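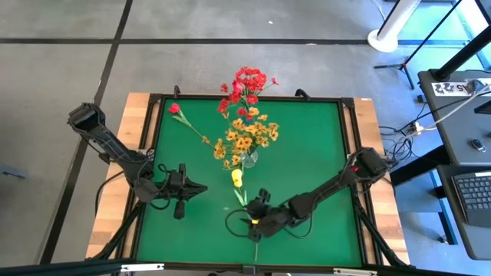

Svenja Vogler wrote to us after her club's first term with the kit that she would have bought the second arm from the start, and that the students learnt more from the flower task than from all the block stacking before it. We have heard similar from other schools, so the two-arm set is now the standard version of the Ninier Club Bench.

## Ninier Club Bench, two-arm set

The Ninier Club Bench is a table with two arms for school robotics clubs, college classes and student project teams. It is made for groups who already know a little programming and would like to work on real handling tasks. The green mat gives a calm background colour, and the black aluminium frame around it accepts clamps on every side.

Each arm ends in a gripper and can be run alone or together with the other one. For beginners we recommend to start with one arm only, at low speed, and to add the second when the group can stop the first one without thinking.

### The bouquet task

This exercise is taken from the Wargate student challenge, where teams have to put artificial flowers in a small glass vase. The stems are long and thin, they roll a little on the mat, and the blooms are heavier than the other end. A program which closes the gripper in the middle of the stem will often find the flower hanging crooked over the vase.

Teams are free to decide how the arms share the work. Most groups begin with the flower lying closest to the vase. Please use a glass you don't mind losing.

### What is in the set

- 2 arms with grippers
- table top with green mat and aluminium frame
- clamps and cable set
- Godoy control software, licence for 15 student computers
- printed workbook with the bouquet task

The vase and flowers are not included. Any craft or discount shop will have suitable ones.

### Space and power

Plan a free area around the table so that students can walk behind both arms. The complete set weighs roughly 223 kg with packaging, so please check the lift at your school before delivery. A separate desk for the keyboard and mouse should stand beside the table, outside the reach of the arms.

### Ordering

Order code: NCB-342. Spare gripper fingers are sold under the name Amau and fit both arms. Orders received by 18th August are delivered before the October club season. For class quotes, please write the name of your school and the floor of the room in your message.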